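Home | Posts | Notes | About

Grasp planner, again

October 26, 2025

Quick one, should be asleep. Finally ripped the old grasp sampler out of Deretti. 3759 lines gone and I miss none of them. New one scores candidates on clearance first, grip quality second. Danang argued for the other way round for most of October and he may still be right.

Numbers so far: 264 kitchen runs in sim, planner gave up on 167. Bad! But before the swap it gave up and didn't tell you, so I'm calling it progress. Most of the failures are IK timing out at 12 ms, wich is my own silly limit. Will raise it tommorow.

Still to do: collision padding per object instead of one global number. Young-sook has a branch for it. Needs a rebase.
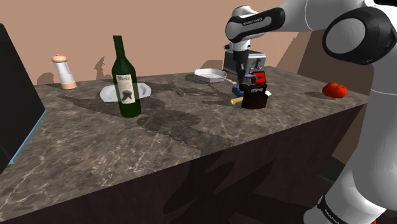
Planning & control

Kettle handle is the horrible one. Curved, gripper coming from above, small stuff crowded up against it, toaster right behind. Pad everything and there's no way in. Pad nothing and it clips the toaster. Merlot bottle is easy by comparison, loads of room. Fork flat on the marble, not even trying yet.

Recent posts
Why I stopped tuning the IK seed
Otach config files, a moan
Logging joint limits properly

Contact | Back to top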